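Como arrumar molhos e conservas numa estante de rede em cima da bancada

Durante muito tempo os meus molhos viveram ao lado do fogão, encostados uns aos outros, e cada vez que eu precisava do frasco do fundo tinha de tirar metade dos da frente com as mãos cheias de farinha. Se na sua casa também é assim, fique descansado: com uma estantezinha de rede metálica e uma tarde de fevereiro sem grandes planos, a coisa resolve-se! Conte com 50 minutos, talvez um pouco mais se for como eu e se puser a ler rótulos pelo caminho (há sempre um que já não me lembrava de ter comprado).

O que vai precisar

Uma estante de rede de dois níveis, um pano macio, água morna com uma gota de detergente, uma fita métrica e, se quiser, um lápis de cera para escrever datas no vidro. A minha estante é da Hilon, mas já vi modelos muito parecidos na Stundska, e qualquer um serve desde que a prateleira de baixo tenha altura para os frascos que usa.

Passo 1: medir antes de montar

Meça a garrafa mais alta que tem em casa, com tampa e tudo, e some uns dedos de folga para a poder levantar sem bater na rede. Meça também a profundidade da bancada. Eu tenho 60 centímetros até à parede e gosto de deixar espaço livre à frente, que é onde acabo por pousar a tábua quando estou a picar alho.

Passo 2: limpar os frascos um a um

Sei que apetece saltar esta parte, mas o óleo de malagueta tem o feitio de escorrer pela rosca e aparecer no fundo do frasco vizinho. Passe o pano húmido pela tampa, pelo gargalo e pela base, e seque logo a seguir. Aproveite para verificar a validade e, nos frascos abertos, escreva o mês de abertura no vidro.

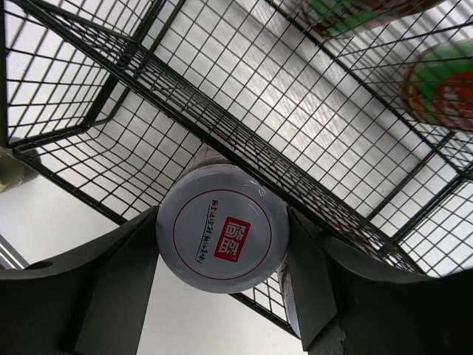 As tampas são a melhor etiqueta que existe, e demorei anos a perceber isso! Quando vários frascos têm forma e tamanho parecidos, é por cima que os distingo, sobretudo na prateleira de baixo, onde o rótulo do corpo nem sempre fica virado para nós. Uma tampa branca com um anel vermelho fino junto à borda e um quadrado vermelho com dois caracteres chineses reconhece-se num instante, mesmo por quem, como eu, não lê chinês. Por isso não cole fita nem autocolantes em cima desse desenho; se precisar de escrever alguma coisa, escreva de lado.

Passo 3: decidir o que vai em cima e o que vai em baixo

A minha regra é simples e vem de muitos jantares feitos à pressa. As garrafas altas, de que deito um fio na frigideira quase todos os dias, ficam no nível de cima, à altura da mão. Os frascos de vidro mais baixos, as pastas e as conservas, ficam no de baixo. Dentro de cada nível, ponha os iguais juntos, com o que já está aberto à frente.
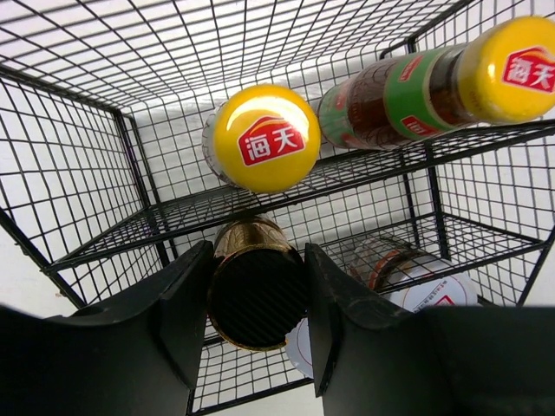

Um frasco de tom dourado visto pela base, com as garrafas de tampa amarela na prateleira de cima.

Ao pousar um frasco de vidro sobre a rede, segure-o pelo corpo e nunca só pela tampa, que pode estar mal enroscada. Baixe-o direito e rode-o devagarinho até sentir que a base assenta por inteiro. Se abanar, desloque-o um pouco para o lado. Quem tiver frascos mesmo pequenos pode forrar o nível de baixo com um retalho de tapete antiderrapante; comprei o meu na Gyamfi e cortei-o com a tesoura da cozinha.

Passo 4: virar os rótulos e experimentar

Com tudo no lugar, afaste-se dois passos e olhe. Vire os rótulos para a frente, confirme que cada garrafa sai sem arrastar a do lado e depois cozinhe uma refeição inteira antes de dar a arrumação por terminada. Eu troquei três frascos de sítio logo na primeira noite.

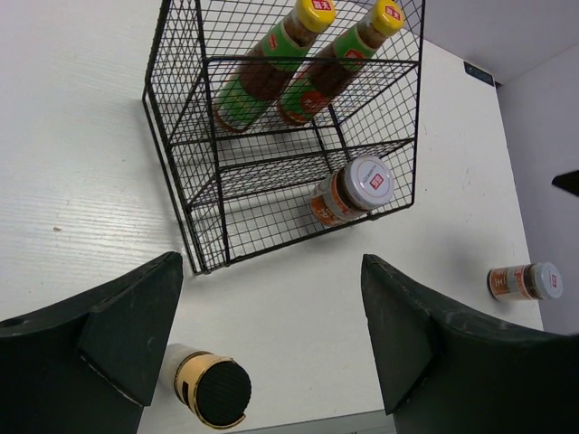
Duas garrafas de molho no nível de cima e um frasco de tampa clara no de baixo, à direita.

Para manter a estante em ordem

Uma vez por mês tiro tudo, passo um pano pelos arames e torno a arrumar. Insista nos cantos da rede, onde a gordura se junta mais depressa. Os produtos que pedem frigorífico depois de abertos devem ir mesmo para o frigorífico, por muito bonitos que fiquem na estante, e essa indicação costuma vir em letra pequena no rótulo. E guarde um lugar vago, que há sempre um molho novo a caminho.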